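Teaching an arm to open the oven

The robotics club at Jutstead meets in a ground-floor room at the college, and for most of this year it has been working on one kitchen job. The club secretary, a second-year student, talked to us on March 9, 2024, shortly before the regional entry was due at Ashby.

"We picked the oven because everyone thinks it's easy," she said. "Door down, food in, door up. We had 123 attempts written down before we agreed on what counted as a pass."

The club relies heavily on the wrist camera, and much of the autumn term went on making sense of what it sends back when the arm is moving fast.
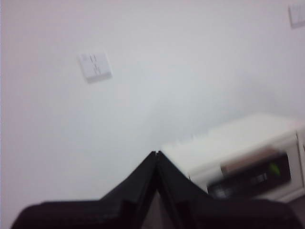 The view from the wrist, with the gripper fingers closed.

"You get a lot of blur," she said. "We slowed the arm to 60 per cent and the pictures got better, but then the run went over the time limit. So now it's slow near the appliance and quick everywhere else."

Members take turns on the controls. First years start on collecting runs, then move on to sorting them — a job that is less popular, she admitted, but teaches more.

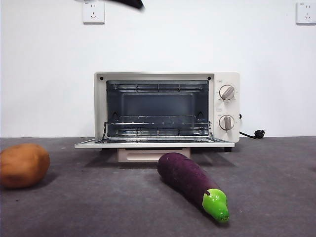
Scoring at Ashby is by stages, and a team can lose marks for touching the door even if the food ends up in the right place. "The door is what costs us," the secretary said. When it's folded right down it sticks out well past the body of the oven, and with something as long as the aubergine on the table in front, the planner has to bring the arm in high. "We drew the door too short in our first model. That was three weeks gone."

The team from Nernstead, who won last year, use a fixed camera only. Jutstead uses both. Its best practice score so far is 89, and the club would like to be over 90 by the end of March.

Closing the door is marked as a separate stage. "People stop watching once the food is in," she said. "We lost to Atorthorpe on that in the friendly."

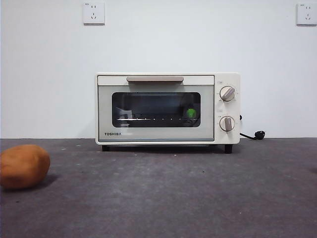
Joining the club

Sessions are open to all students at the college and last 60 minutes. No programming is needed to start.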